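Wednesday is mending night at the old creamery in Lirkandale, and by half past six the line reaches the bike rack. People bring lamps, kettles, zippers, a rocking chair with one arm. Sanaa Samir started it in December with a folding table and her late father's soldering iron. In the first winter she and her friends took in over 400 items.
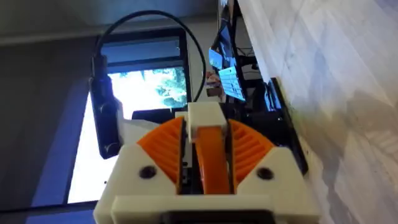
Small broken parts are what send most things to the dump. A toaster with a snapped lever works fine in every other way, but the maker stopped selling the lever years ago. Gears are the usual trouble, and a replacement can now be printed in plastic, in any color on the spool: orange segments with ribs fanning out, say, next to a plain white housing. Declan Keogh drew his first one for a Nakajima sewing machine and got it wrong 3 times. The fourth has been running since spring.

"You measure, you print, you swear, you measure again," he said.

The town of Pralton, 4 miles down the road, charges by the bag for trash, and many of the regulars drive over from there. Bernadette Mac Mathúna brought a fan she bought as a newlywed. It needed a new cord and a drop of oil. 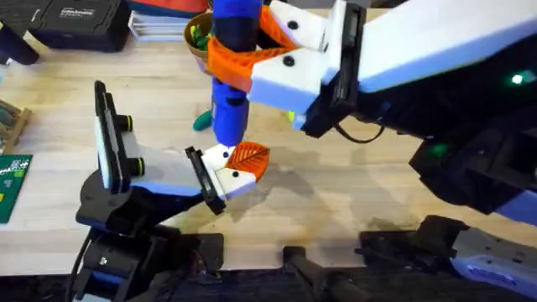
She paid what everyone pays, a dollar or two in the coffee can. The can covers rent and wire. Samir would like a second night, but the creamery is booked by a choir on Mondays and she has a day job at the Sundlow feed store.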